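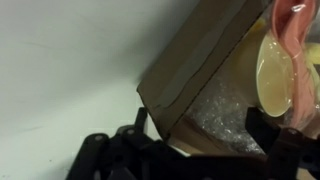 Rovik Fantasy Readers & Writers Club

Good evening, friends! I promised a few of you that once my draft was safely off to Clerar Press I'd sit down and talk about writing a ghost who tells her own story, so get a cup of something and put up with me for a bit. Thread.

First, where we left off. The book is called The Koo Ferry, and it's set in Skokimau, a river town I made up on a very long bus ride and have been fussing over ever since. The ghost drowned there 100 years before chapter one and she is still cross about it.

I started out writing her in third person, because I was scared of her, I think. All the scenes were pretty and sad and foggy, and I could read a page aloud and not remember a word of it by supper.
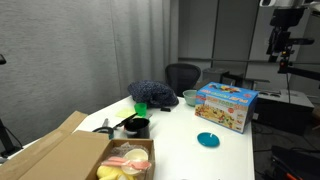 Odile Farrant, novelist and club newsletter editor

Then last December I wrote her a letter (yes, a letter, on paper, I'm that sort) asking what she wanted, and I wrote her answer back the same night. She wanted her shoes. Seven pages about shoes! I kept nearly all of it and it's the opening now.

So that's the first thing I'd pass along to anyone stuck on a character from the other side of the grave. Ask her something small. If you ask a ghost about death you get a speech, and I've written enough of those speeches to fill a drawer.

Second thing, and this one took me ages. Decide what she can't do, and decide early. Mine can't cross the water unless somebody living pays her fare, and she can't ask for it out loud. I had a lovely chapter where she simply drifted over to the far bank, and out it went, and I sulked for days.

What you get in return is other people having to make choices. The ferry keeper has to guess what she needs. The baker's boy guesses wrong, bless him, and that's most of the middle of the book.

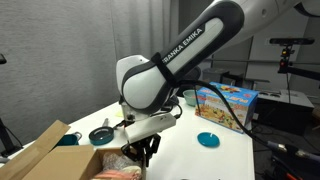

And that middle was a mess for the longest time, because I'd given her too much to explain. A dead woman who knows everything about the town turns into a tour guide. I went through and struck out every line where she told the reader something she'd have no reason to think about, and up to 700 words came out of some chapters.

Somebody in the club asked whether she ought to sound old-fashioned. I went back and forth on this! In the end I gave her plain speech and a few words she uses a little differently from everyone else. "Directly" means "soon" to her, and "company" means anybody at all, even a heron.

Read the talking parts out loud, please, even if the dog leaves the room. I read the whole quarrel on the landing in one go and found that she and the ferry keeper had the exact same way of ending a sentence. Neither of them is supposed to be me, but there I was, twice.

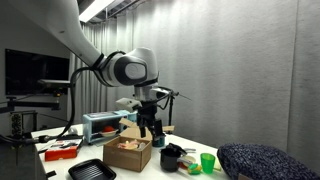
The ending I'm still not sure of, and I may hear about it from Clerar. She gets her crossing. I didn't want to say what's on the far bank, so the last page stays on the near side with the keeper tying up the boat, and one early reader was furious with me and another cried, so I've left it alone for now.

If you're working on a haunting of your own, I'd love to see the opening. Post 30 lines or fewer under this and I'll read every one, though slowly, as I've got proofs for the newsletter to get through first.

Oh, and a few of you asked about the shoes. They're green, with a buckle. She gets one of them back.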